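Small boxes, a short thread from my kitchen table (1/14)

Today I want to write about the thing I do most in my shop and talk about least: opening and folding boxes. 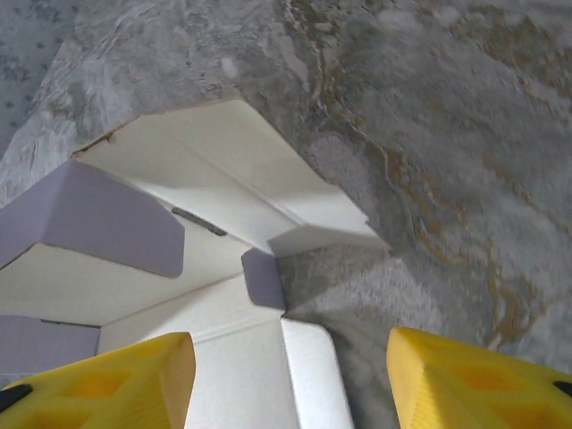 White inside, lavender flaps. Thursday, before lunch.

2/ I sell small soap and tea sets under the name Tandik. It is a very small shop, me and one shelf. In the beginning I put everything in brown paper and string. It looked nice when it left my home and very sad when it arrived. One customer wrote me that her soap came "with the shape of a potato." So I learned to use boxes.

3/ I ordered the first boxes from a printer called Vulik. They had a minimum of 500 pieces, and for me this was a frightening number. I slept with boxes under the bed for one winter. But I must say the cardboard was good, and I still think about how well it folded.

4/ What I like in a box is that it is white inside. The products look clean against it, and a handwritten card is easy to see. The problem is that white shows everything. If you cut an onion in the morning and fold boxes in the afternoon, the box will know it. Please wash your hands, also between the fingers, and dry them completely.

5/ The lavender color I like very much, but I worried about it for a long time. On the screen of my laptop it was almost blue. On my phone it was pink. If you order a printed color, ask for a real piece of cardboard by mail, even if you must pay for it. I did not do it the first time and I got 500 boxes in the color of cold meat.

6/ Now about folds. A new box that comes flat wants to stay flat. I bend every crease once backward, gently, and then forward to its right place. I do this with a whole pile while I listen to the radio. After that the box stands up almost by itself.

7/ The big flap is where I used to make damage. I pulled it with one finger in the corner, and the paper layer came off and you could see the brown under it. Now I put my whole hand flat below the flap and lift slowly. It takes one second more.

8/ You can find a little frayed place like this on the edge of a panel in the photo, on the upper left. Such a box I don't send to a customer. I keep a pile of them for myself, and they become drawer boxes. Buttons, batteries, tea candles, the small keys that belong to nothing but which I am afraid to throw away.

9/ For the drawer boxes I cut the top flaps off with a sharp knife and a metal ruler. Three light cuts are better than one strong cut. With one strong cut the ruler moves and you have a wave in your cardboard, and maybe also in your finger. I have a scar from the first year.

10/ Tape. I tried many. The cheap clear one becomes yellow in a warm room. Now I use the paper tape from Cloro. It tears by hand and I can write on it with a normal pen. It does not like to stick when the cardboard is dusty, so I wipe the edge first with a dry cloth. Never a wet one, the box gets a belly.

11/ What goes inside: one sheet of thin paper, the soap, the tea, again thin paper, the card. I close it and turn it once in my hands. If I hear something move, I open it and add more paper. My rule is that a box should be silent.

12/ Somebody asked me last week if I pack everything the same evening when the order comes. No. I pack two times in a week, and I do 8 boxes and then I make a break. When I do more, I begin to forget the cards. In December I forgot cards in a whole evening of orders and had to send them later, each one with its own stamp.

13/ For storing, keep the flat boxes lying down with something heavy on top. I use a Sengar cookbook, very thick, and I confess I never cooked from it. If you let the boxes stand against a wall they get a curve, and later the lid doesn't want to meet the other side. Also not near the kettle, please. I lost a small pile to steam.

14/ If you fold boxes too, write me what tape you use and how you store your flat ones. I am also looking for a printer who takes orders smaller than 500, because there is no more place under my bed. Next week I will write about labels, and why mine were crooked for one year.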